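9 September 2018

Zinc on brass, second attempt

Started again with fresh solution. The old beaker had gone cloudy and there was a skin on it by Friday, so I've labelled it for waste and put it in the tray under the fume hood. New batch is zinc sulfate with a little boric acid, made up in the one-litre flask. Stirred until clear. Left it to settle while I did the strips.

Strips: 12 brass, cut from the Stotora sheet. Rubbed down with the fine paper, rinsed, two minutes in dilute acid, rinsed again in deionised. Handled by the top edge only. Numbers scratched on the back above the waterline. Number 5 has a bend in it and I've kept it as the spare.

Ran 8 of them, one at a time, zinc strip as anode, same spacing each time using the plastic holder. Supply set to constant current, 141 mA. Ten minutes each. The Illix supply drifts for the first minute or so after it is switched on, so I let it sit on the dummy load first and then swapped the leads over.

Strips 1 to 4 came out an even grey, slightly darker along the bottom edge. 6 and 7 much the same. 8 and 9 rough at the corners, with small nodules that come off under a fingernail. Solution was warmer by then. I hadn't been writing down the temperature and should have. Will do it next time at the start and end of each run.

Mass gain is a bit under what the charge says it ought to be, on every strip. For 1 to 4 the shortfall is small and steady. For 8 and 9 it is worse, which fits with bits dropping off in the rinse. There was gas at the cathode throughout, so part of the current is going on hydrogen.

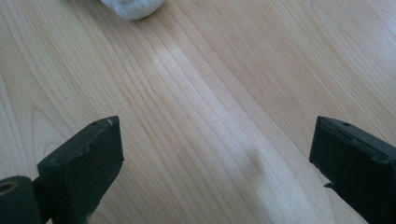

Gunhild Zoëga disagrees that hydrogen is the whole of it. She thinks the strips are going on the balance too soon after the acid dip, with water still on them, so the starting mass reads high and the gain reads low. She wants them dried in the oven and cooled in the desiccator before the first weighing, same as after plating. Fair point, I only dabbed them with tissue. She also says the anode wants a bag round it.

To do:
Dry 10, 11 and 12 properly and repeat at the same current.
Then one at half the current for twice the time.
Check the balance with the 50 g weight before starting. It was last done in the spring according to the sticker.
Ask Gwenllian Rosser whether the Sial acid on the top shelf is ours or the teaching lab's.
Order filter cloth for the anode bag, and more crocodile clips. Two of the red ones have corroded through.

Hull cell is booked out until October, so corner effects will have to wait. Remaining solution is in the brown bottle, lot 574 on the label, second shelf.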